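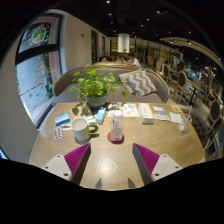

According to Skundov, the rules came before the robot did, and that was the right way round. The operators who collect grasping demonstrations for the Illo project were handed a short code of practice on their first morning, and a gripper only after they had read it.

The person who drafted most of that code runs the collection work at Sallau and agreed to talk about it on condition that we kept to the document and left personalities out. We spoke for an hour in February.

The first version was 15 pages long. "People signed it and didn't read it," the drafter said. "I know that because page nine had a mistake in it, a paragraph that stopped halfway, and I had no questions about it." The present version has seven rules and fits on both sides of one sheet.

Rule one is that a session in a public or shared room needs permission from whoever runs the room, in writing, before any kit is unpacked. Rule two deals with people in the background. Operators must put up a notice and stop if anyone objects, and faces are blurred before the recordings go to Magsi for labelling. "The blurring is done on our side. We argued about that for weeks. If it's done by the next firm along then you've already handed the thing over."

Rule three is about objects. Household goods are allowed, including bottles, cups and cartons. Glass may be on the table but is not to be picked up with the standard pads. Medicines may be present as things to be moved in their packaging, and no one is to open them. Names and addresses on labels have to be covered.

I asked whether that made the tables too tidy to be useful.

"It could do. So rule four says leave the clutter where it is. If you clear everything away except the one item you want, the robot learns to work on a bare table, and who has one of those? We threw out almost 2,000 recordings from the early months for that reason. It was painful, but the standard has to mean something."

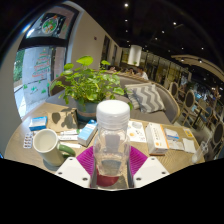 A capped bottle between the gripper fingers, with other items left on the table.

The fifth rule covers failed attempts, which must be kept and marked as failures. Operators used to delete them out of embarrassment. The sixth sets a limit on how long one person may hold the gripper before handing it over. "Wrists," the drafter said. "It isn't heavy, but you try it for a morning."

The last rule is a check. After every 1,000 recordings a second operator goes through a sample and can reject the lot. There is no appeal, and the reason for a rejection goes into a log that everyone can read.

Skundov has asked for the code to be taken up at its own sites. Sallau has agreed, with one change still being discussed: Skundov wants the notice in shared rooms to give a contact for questions after the session has ended. "They're right, it should have been there already," the drafter said. "At the moment it tells you what we're doing and how to object on the spot. If you think of something on the bus home, you're stuck."

The next revision is due once the Magsi labelling guide has been updated to match.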